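Ticket 97: Power cords missing or mixed up after packing
Opened by: Svetozár Malý
Assigned to: Nadja Kaufmann
Priority: normal
Status: open, waiting for reply

January 29, 2023, Svetozár Malý
Hello. I have unpacked the shipment for the Plorkisthorpe room and the cord for the desk lamp is not the correct one. The plug goes in the wall without problem, but the other end is too wide for the lamp socket. I tried it also on the second lamp, same result. Can somebody please check if the right cord stayed at your side?

Nadja Kaufmann
Thank you for the report, Svetozár. Please tell me what is written on the label of the carton, and if the cord has a tag near the plug.

Svetozár Malý
Label says "Bidari, lamp, 1 cord". No tag on the cord. The tape was not opened before me.

Nadja Kaufmann
Then the mistake was made at our packing table. I looked in the list and the Bidari lamps were packed on the same afternoon as the Holzer monitors. The monitor cords are also black and nearly the same length, so I think one was exchanged for the other. I will go through the cartons which are still here.

Elfriede Marti
I can add something. When I packed that day I took the cords from the grey bin, and in this bin they were not sorted. I coiled each one before it went in the box, but I did not compare the ends. Sorry for this.

Nadja Kaufmann
No worries, Elfriede. Today I started again with small cartons, the ones with the hand hole in the lid. Single power cord goes in one carton, coiled loosely. Everything which is still tangled goes in the other.
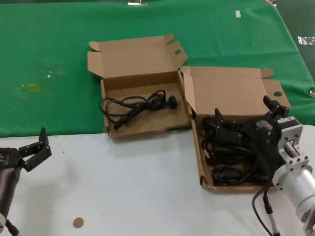
The tangled ones I will take apart before lunch and try each in a spare lamp. Please do not close any carton with tape until I write here that it is finished.

Rosalie Schnyder
Could we put masking tape with the name on every cord? In my old job we did so and the colour of the tape told the room.

Nadja Kaufmann
Yes, good idea. I have 30 labels left and will order more in February.

Nadja Kaufmann
Update: found the lamp cord, it was in the middle of the bundle. It fits the spare lamp. I will send it with the next parcel. Svetozár, please keep the wrong one and return it when convenient.

Svetozár Malý
Many thanks. I leave the ticket open until the parcel arrives.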